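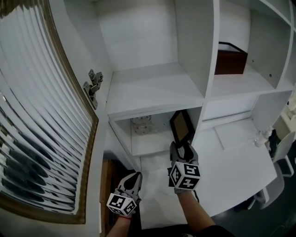
The patches we swapped in January

I've finally finished sorting my dad's cloth badges and I am so pleased with myself! He did 22 years in the signals, and like half the people he served with he never threw a patch away. Official ones, unofficial ones, ones that would have got him shouted at if the wrong officer had walked past. There are 149 in the collection now, over half of them the joke sort that somebody had stitched up by a local tailor for a few coins.

Those are the ones I love. The proper unit badges are smart and I'm proud to have them, but a tailor-made patch tells you what people were moaning about that month. Dad has one with a boiled egg wearing a beret, from an exercise at Anmont where the ration lorry brought eggs and very little else. He has another that just says STILL WAITING in lovely gold thread (the helicopter came the next morning, apparently).

In January I took a tin of spares to the swap meet at Gornmont and came home with four new ones, which for me is a very good day. Abdul-Rahman Antwi had the table by the door again. He let me have a sand-coloured workshop patch with a spanner and a snail on it, and he wanted two of my plain blue ones for it – a bargain, I'd have given him five. The snail is beautifully done, you can see every stitch in the shell.

I also had a long chat with Senan Ó Súilleabháin about whether the rude ones should be shown at all. He was a sergeant and had to make people take them off before visitors came round, so he's stricter than I am. His view is that a patch worn among mates is one thing, and the same patch worn in front of the people whose town you're driving through is another. I think he's right about the wearing. I still want them kept and labelled properly, with the unit and the year, even the ones that make me wince.

For anyone starting out: don't iron them, whatever the man on the forum tells you. Old backing goes to glue and you'll never get it off the board. I keep mine flat in card folders with acid-free tissue between, and the number pencilled on the folder, never on the cloth.

Next job is the Kirnia batch, which is still in envelopes in Dad's handwriting. One of them says "ask Horobets about this" and Dad can't remember what he wanted to ask. If you were there and you know anything about a yellow triangle with a kettle in it, please leave me a comment!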